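About the Terlow Lab

Terlow is the robot learning group at Arerness, based in Flerkville. We study how a two-armed robot can learn everyday table work from a small number of human demonstrations. Our members come from mechanical engineering, computer science and one from physical therapy.

What we work on

Most of our effort goes into a training method called Štefanec, named after the street where the first lab was. A person guides both arms through a task, and the recording is split wherever one arm starts or stops waiting for the other. Each piece is learned separately. At run time a small scheduler decides which piece each arm should carry out next.

The older way, which we also used, was to learn the whole task as one long motion. It did well on short jobs and lost its place on long ones. In our last round of tests we ran 514 trials over 6 tasks, with 40 demonstrations per task. The split version finished more of them on every task but one. Folding is the exception, and we have not solved it — the pieces depend on each other too closely.

How we test

Every task is run with 3 starting layouts that were left out of training. We use common household things: cups, bowls, bins, trays, cloths. A trial ends when the task is done or when an operator stops it, and stopped trials count as failures. We publish the failures along with the rest.

Cups are harder than they sound. The rim gives two fingers a good hold, but a small error in height tips the cup. Cloth has the opposite problem, with plenty to grab and no fixed shape.

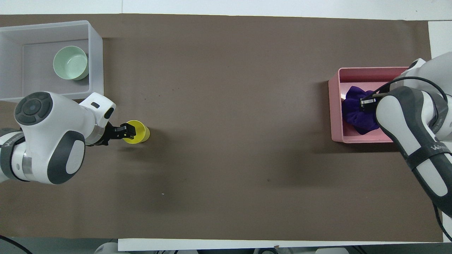

Ľubica Kadlec would like us to be more careful about the word "task." Her view is that sorting and folding should never share one success rate, and that a single average hides the part of the method that needs work. Starting with the November report, we list each task on its own line.

Visits and code

The scheduler code is available on request. Student visits are held in the afternoon, by appointment through the Arerness front desk.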